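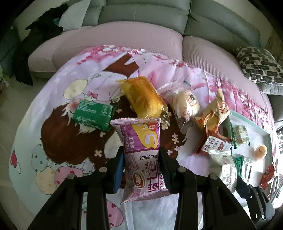 3.2 Upkeep of the hand-held gripper

The gripper used in this study is held and worked by the operator. Two jaws are carried on black linkage arms, and each arm turns on screws that serve as pivots. The inner faces of the jaws are lined with grip pads. A camera is fixed to the body of the tool and looks out along the jaws, so that the pads, the pivots and the object being picked up all fall within its view. We call the complete tool, with its camera and mount, the Grikeo.

Early recordings showed that small changes in the tool had a large effect on the data. A pivot that had worked slack by a quarter turn let one jaw arrive before the other, and the object was pushed sideways before it was held. The trained policy then copied the sideways push. We therefore wrote a fixed routine for setting up and looking after the gripper, which is described in this section. The routine was drafted by Hafiz Majimbun and revised after the first month of use, when several steps were found to be in the wrong order.

Before each session the operator closes the jaws on nothing and looks along them from the front. The pads should meet over their full length. If they meet at the tip first, the upper pivots are loosened, the jaws are pressed together by hand, and the screws are tightened again, left side and right side in turn. The lower pivots are left alone at this stage. Tightening all the screws with the jaws open, as we did at first, gave a tool that closed stiffly and tired the hand after 30 picks.

The pads are wiped with a damp cloth and left to dry. Snack wrappers leave a thin film on them, and wrapped cakes are worse than crisp packets in this respect. Solvent was tried in February and made the pads hard, so it is no longer used. A pad is replaced after 3000 closures, or sooner if a corner lifts. New pads are pressed on, clamped overnight, and trimmed flush with the jaw.

Figure 3. The gripper in use on the household snack set, seen from its own camera. A wrapped Swiss roll is held upright between the padded jaws, with other packets on the sheet behind it.

Soft packets such as the one in Figure 3 proved the most useful check on the state of the tool. A rigid box will sit between badly aligned jaws without any visible fault. A crinkled wrapper gives way, and it turns or slides if one jaw presses harder than the other. The operator lifts a soft packet, holds it upright for a slow count of ten, and puts it down. If the packet leans, the pivots are checked again. Of the 87 sessions for which a log was kept, 3 were stopped at this step and restarted after adjustment.

The camera mount needs less attention. Its position is checked against a saved view from the first session, using the upper pivot screws as landmarks. When the screws in the live view lie over those in the saved view, the mount is left as it is. The comparison is made in Stisik, the small program we wrote for logging, which also stores the closure count for each pair of pads. Yoga Tuhumury added a warning when the count comes near the limit, after one pair had been run well past it.

Repairs during the study were few. One linkage arm cracked near its lower pivot following a fall on to a tiled floor and was replaced with a spare. The replacement arm was slightly thicker, and the jaw travel had to be set again. Recordings made between the fall and the repair were removed from the training set. A pivot screw was also lost in one of the homes, and that session was finished with the second tool, which we keep set to the same jaw travel for this purpose.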